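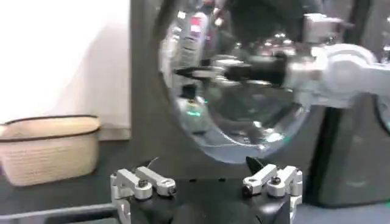 Costora Hearing Record
Legislative and foreign affairs tracking for newsrooms, law offices and policy staff

Costora Hearing Record is a searchable record of what national legislatures do on foreign policy. It covers committee hearings, floor votes, resolutions, treaty debates, sanctions bills and arms sale notices. It is made by Gruten and edited at our office in Kevinberg.

The service now covers over 30 legislatures. Coverage is deepest for the United States Congress, where we follow both chambers from the first committee notice through the final vote. For other countries the depth depends on what the legislature publishes. Check the coverage list in your account before ordering if you need one country in particular.

What it does

Each measure gets one page. On that page you will find the text as introduced, every later version, the list of sponsors with the date each one signed on, committee action, amendments and recorded votes. If a measure is folded into a larger bill, the page links to the section where it ended up. People who follow sanctions language through a defense bill will know why we built this.

Public statements by members are filed next to the measures they refer to. We take statements from hearing transcripts, floor records and members' official pages. We do not take them from social media unless the member's office has also posted the statement on its own site. Every statement keeps a link to its source and a saved copy of the source page, so the quote can still be checked if the original is taken down.

Closed briefings are listed when they appear on a public schedule. The entry shows the committee, the subject as published and the time. Remarks made to reporters outside the room are not part of the official record and are marked as press remarks. We do not guess at what was said inside.

Search

You can search by country, member, committee, measure number, subject or exact phrase. Searches can be limited to one chamber or one session. The phrase search ignores punctuation, which helps with older transcripts where the typing is uneven.

A saved search can be turned into an alert. Alerts go out by email as soon as an item is filed, or once a day in a single message. If you follow a busy subject such as arms exports, we suggest the daily message.

Comparing versions

Any two versions of a bill can be opened side by side. Added words are underlined and removed words are struck through. Moved sections are marked as moved, so a section that has only changed position does not show up as new text. The comparison can be printed or saved as a PDF with the bill number and version at the head of every page.

The comparison tool works on English, French and Spanish text. Other languages can be read in the record but not compared.

Vote tables

Recorded votes are shown by member, party and state or district. You can set one vote against another to see which members changed sides. Absences and abstentions are listed separately, following the rules of each legislature – some treat them as the same thing in their own records, and where they do, the table says so.

Voice votes are recorded as passed or failed with no names. We get asked for names on voice votes fairly often. They do not exist in the official record and we cannot supply them.

Editions

Standard Edition
Full search, measure pages, vote tables and alerts. Includes two user seats. Export to spreadsheet.

Godoy Edition
Everything in the Standard Edition, plus the version comparison tool, saved source pages, the treaty archive and a data feed for use in your own systems. Seats are set by contract. The Godoy Edition was a separate product before we brought it into Costora, and existing Godoy customers keep their saved folders and their old login names.

Both editions run in a web browser. There is nothing to install. The site works on phones, but the vote tables are wide and are easier to read on a full-size screen.

How items are checked

Items come in from official sources and are read by an editor before they are filed. The editor confirms the measure number, the member's name and the country tags. Items that have arrived but have not been read yet can be viewed under a separate heading, Unchecked. Do not quote from Unchecked without looking at the source.

Corrections are shown at the foot of the page they apply to, with the old wording kept. To report an error, use the link on the page itself. This sends us the item number along with your note and is faster than writing to the general address.

Changes in this release

The July release added written answers to questions submitted after a hearing. These often arrive long after the hearing is over and used to be filed on their own. They now attach to the hearing page, and an alert set on that hearing will pick them up.

Country tags were also reworked. A resolution that names several governments is now tagged with each of them. Older resolutions are being retagged by session, most recent first, and the progress is shown on the coverage list.

The spreadsheet export no longer cuts off long bill titles.

Known limits

Transcripts depend on the committee. Some post them the same day and some take weeks. Where only a video exists, we link to it and add the transcript when it is published. We do not make our own transcripts.

Treaty texts in the archive are for reading and research. For legal work, go to the depositary's certified copy.

Executive orders are linked where a measure refers to them but are not tracked as a subject of their own.

Trial and ordering

A trial runs for 14 days and gives full use of the Standard Edition. Export is turned on during the trial, with a limit on the number of rows. No card is needed. Saved searches are kept if you go on to order and are deleted if you do not.

Subscriptions are billed by the year. Public libraries and student newspapers pay a lower rate – write from your library or school address so we can set up the account correctly. Prices are given by quote and depend on edition and seats.

Orders, quotes and trial requests go through the Gruten order form. Billing questions should include the account number printed at the top of your invoice.

Page last updated 31 Aug 2022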